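# Trying Out the Andlow Hand-Held Gripper Kit

Project report, Robotics Elective, second term
Yuto Onishi

## Why I picked this

I wanted to do my project on teaching a robot to fold laundry. My advisor (very kindly) pointed out that this was about five projects, and that I should start with the part where you collect the examples. So this report is a review of the kit I used for that part, the Andlow hand-held pair, and of how well a beginner can get useful recordings out of it. I had a great time with it and I'm going to try not to let that take over the whole report.

If you haven't used this kind of kit, the idea is simple. You hold one gripper in each hand and do the chore yourself, and the kit saves how the grippers moved. Later on, a program can learn from those recordings and drive a real arm with the same kind of fingers. You don't need to own the arm to start, and for a student budget that's huge.

## What comes with it

Our lab borrowed the wired version. It has 2 grippers, their cables, a hub that everything plugs into, and the recording software, called Zornen. There's a wireless version too but I didn't get to try it. The manual is short and mostly good, although the page on calibration refers to a menu that has moved since it was printed. I lost most of an afternoon to that page. The menu you want is under Devices, then Session.

Setup after that was quick. Zornen finds both grippers, asks you to open and close each one all the way, and then shows a green bar for left and right. If a bar stays yellow, unplug that side and do it again. Restarting the software did nothing for me.

## The task

I kept the chore as plain as I could: take a piece of clothing out of a basket, spread it on the table, fold it in half, fold it again, push it to the side. I wrote this on a card and taped it to the wall so that I would do it the same way each time. My first few tries wandered all over the place. Sometimes I folded toward me, sometimes away, and once I picked the shirt back up to shake it, which I do at home without thinking about it.

I started with a plain dishcloth, then moved to clothes. Clothes are much harder! A dishcloth has four corners and you can always find one. A shirt comes out of the basket as a lump, and your first grab is mostly luck. The trick I ended up with was to grab anything, lift, look for an edge, and then get the second gripper onto the opposite edge while the first one holds.

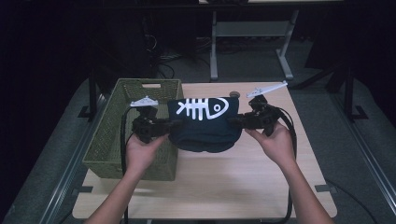

Keeping light tension between the two sides turned out to be the skill that mattered most. If I pulled too hard, thin cloth slid out of the fingers. If I let it go slack, the bottom part bunched up and I laid it on the table with a crease already in it, and then the fold went crooked. After a while my hands just knew how far apart to be, and those later recordings look so much smoother when you play them back.

## How it feels to use

The handles are comfortable for short stretches. I could work for a good while before my thumbs got tired, and it was always the thumbs. My lab partner has smaller hands and had to stop sooner than I did. I would love to see an adjustable handle.

The finger tips are the best part of the kit. They are firm enough to pinch a hem and they let go cleanly. On thick seams they do great. On silky stuff, like the lining of an old jacket I brought in, they slip, and I never found a fix that I liked.

The cables are the part I'd change first. They need to hang in a loose loop and stay out of the way of the cloth, and I kept forgetting. A cable dragged over the table will pull the fold you just made. I got better at it by resting both grippers in the same starting spot before each try, with the slack already pulled through.

## Results

I kept a recording if the last fold was finished and nothing had fallen on the floor. By that rule, in my final session I made 13 tries and kept 9. The ones I threw out were mostly slips in the second fold, plus one where I bumped the hub and lost the left side.

Zornen lets you choose the buffer size, and I left it at 1024 the whole time. I did try a smaller value in June and saw gaps in the playback, so I went back.

I haven't trained anything on these recordings yet, so I can't say whether a robot would learn from them. What I can say is that the playback matches what my hands did, close enough that I can pick out my own mistakes.

## Compared with the Britemico

We also have an older Britemico set in the lab, a glove instead of a gripper. The glove is lighter and more fun for about ten minutes. But your own fingers can do things no simple gripper can, and I caught myself rolling cloth between finger and thumb, which would be useless later. With the Andlow you're stuck with two jaws per hand, so everything you record is something two jaws can do. For this project I'd pick the Andlow every time.

## Next steps

Next term I want to add towels and kids' clothes, and get somebody besides me to record, so the set isn't all one person's habits. The Hayashi arm in the other lab has room in its schedule after exams, and I've put my name down for it.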